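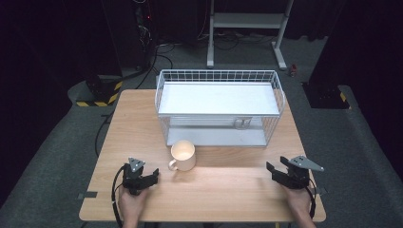 Figure 4 – Poste de travail à deux préhenseurs tenus en main, avec une tasse blanche et un panier en treillis métallique sur la table.

4. Préparer l'achat et le budget du poste

Vous avez lu la présentation du système Nullus et vous avez sans doute hâte de passer commande, ce que nous comprenons très bien ! Nous vous demandons tout de même un peu de patience, le temps de parcourir cette section. Elle a été rédigée par Ilham Hajji à partir des questions qui nous reviennent le plus souvent, et elle a déjà évité à plusieurs équipes de recevoir un beau matériel qu'elles ne pouvaient brancher nulle part.

Les étapes ci-dessous concernent un poste complet pour un opérateur : une paire de préhenseurs à main, leurs câbles, la table et les objets à manipuler. L'unité d'enregistrement et le poste informatique sont traités à la section 5.

4.1 Avant de demander un devis

1. Choisissez l'emplacement et mesurez-le. Notez la longueur et la largeur disponibles, puis la distance entre le bord de la table et la prise de courant la plus proche. Prenez cette mesure au sol, en suivant les murs ou les meubles : un câble ne traverse pas la pièce en ligne droite, et c'est presque toujours lui qui manque à la livraison.

2. Dressez la liste des gestes que vous voulez enregistrer. Quelques lignes suffisent, par exemple « prendre la tasse par l'anse » ou « poser la tasse dans le panier ». Cette liste vous servira pour les objets, pour la durée des séances et, plus tard, pour convaincre la personne qui signe le bon de commande.

3. Décidez du nombre d'opérateurs qui travailleront en même temps. Deux personnes qui se relaient peuvent partager un poste. Deux personnes qui travaillent côte à côte ont besoin de deux postes entiers, tables comprises.

4. Vérifiez le revêtement de sol. Une moquette rase convient bien et amortit la chute des petits objets. Sur un sol dur, prévoyez un tapis sous la table et sous les pieds de l'opérateur.

Note. Si le local n'est pas encore attribué, demandez un devis sur la base de la plus grande longueur de câble. La différence de prix est modeste et vous n'aurez rien à racheter en cas de déménagement.

4.2 Composer la commande

5. Commandez les préhenseurs par paire. Le gauche et le droit sont appariés en atelier, et un préhenseur acheté seul devra repasser par notre service de Mirnberg pour être réglé avec l'autre. C'est faisable, mais c'est long, surtout en août.

6. Comptez un câble par préhenseur, plus un câble de rechange par poste. Les câbles sont les pièces qui fatiguent le plus vite : ils pendent de part et d'autre de la table, on les tire, on marche dessus, on les coince sous une roulette. Nous les vendons à l'unité au tarif de 64 euros.

7. Choisissez la table. Un modèle ordinaire à plateau clair et mat fait parfaitement l'affaire, et vous en avez peut-être déjà un dans vos murs. Évitez le verre et les vernis brillants, dont les reflets compliquent la relecture des images. Si vous devez acheter une table, réservez 146 euros sur la ligne « mobilier » : nos clients s'en sortent très bien avec cette somme.

8. Ajoutez les objets de travail. Une tasse en céramique et un panier métallique ouvert donnent de bons exercices de départ, l'un pour la saisie et l'autre pour le passage au-dessus d'un rebord. Achetez la vaisselle en plusieurs exemplaires identiques, car une tasse cassée au milieu d'une série oblige à changer de modèle, donc à recommencer.

9. Inscrivez le petit matériel : ruban adhésif foncé pour les repères sur le bord de la table, attache-câbles, chiffons, une boîte pour ranger le tout. Ces achats paraissent négligeables et finissent souvent payés de la poche de quelqu'un – autant les prévoir tout de suite.

Attention. Ne remplacez pas les câbles fournis par des rallonges du commerce. Une connexion intermédiaire peut se défaire pendant la séance sans que l'opérateur s'en aperçoive, et la garantie ne couvre pas les connecteurs endommagés de cette manière.

4.3 Budgéter le temps de travail

10. Prévoyez une demi-journée d'installation et une seconde pour la prise en main. Tenir un préhenseur dans chaque main demande un peu d'habitude, et les premières saisies sont rarement gracieuses ! Ne comptez pas les enregistrements de cette première journée dans votre production.

11. Limitez les séances et chiffrez les pauses. Les poignets se fatiguent avant l'attention. Sur le site de Drorkumbridge, Sherif El Idrissi a fini par inscrire les pauses au planning comme des heures payées à part entière, et nous vous recommandons chaudement d'en faire autant.

12. Gardez une réserve pour la deuxième année. Elle servira aux câbles, aux mors usés et au renouvellement des objets.

Attention. Laissez toujours un passage dégagé derrière l'opérateur et faites courir les câbles hors de ce passage. Si d'autres machines se trouvent dans la même salle, leur zone de mouvement doit être marquée au sol et rester en dehors de l'espace du poste.

4.4 Envoyer la demande

13. Reportez vos mesures et votre liste de gestes dans le formulaire de devis livré avec ce guide, puis adressez-le à notre distributeur Bouzid. Joignez un croquis du local, même fait à main levée.

14. À réception du devis, contrôlez trois lignes avant de signer : la longueur des câbles, la mention « paire appariée » et l'adresse de livraison. Conservez ensuite le numéro du devis, il vous sera demandé lors de la mise en service (section 6).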